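Re: [bimanual-users] Rirura vs. stock fingers on thin fabric
From: Altham bench
To: bimanual-users

On the Geddes list a reader wrote:

> We have the stock parallel fingers on both arms and they pinch
> the table as often as the cloth. Has anyone run the Rirura
> pointed set against them on the same task? Also interested in
> whether a side camera is worth the bandwidth.

We ran both sets in March. Task is cloth to bin, two arms, mixed colors, random start. 100 trials per finger set, same Ivow controller, same gains. Total log is 3832 grasp attempts, retries included.

1. Pointed fingers need fewer retries on a flat single layer. On a bunched cloth I can't separate the two sets.

2. Approach height matters more than finger shape. Dropping the pre-grasp by 3 mm fixed most of our misses with the stock set. Try that before buying anything.

3. Cable loops on the wrist limit roll near the far bin. We rerouted twice and still lose some range. If you have a cleaner layout, please post it.

4. Side camera: useful for rim height when releasing into a bin. Close to a colored bin it is mostly wall, and the auto exposure blows out on the ceiling lights. Lock exposure and move it back. The head view carries nearly all of the useful signal for picking.

Clear bins are still a problem for depth in the head view. We have 4 candidate fixes and have tested none.

Config files on request. I have not tried the Geddes soft pads.
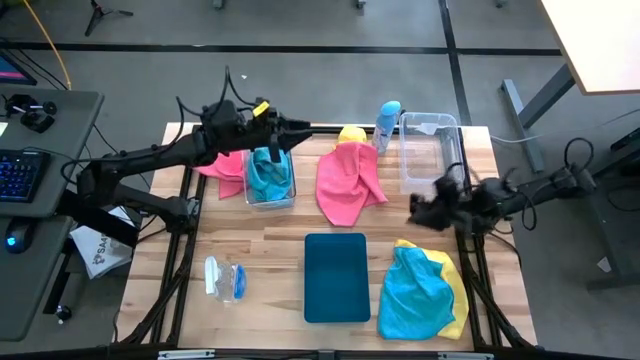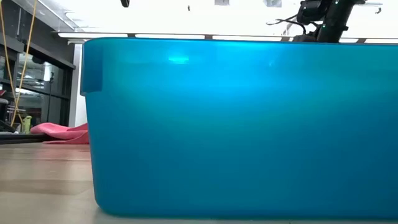
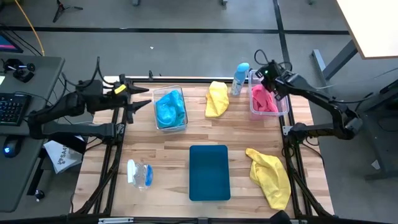 Altham bench, cloth-to-bin task. First and third: head view. Second: side camera, close to the blue bin.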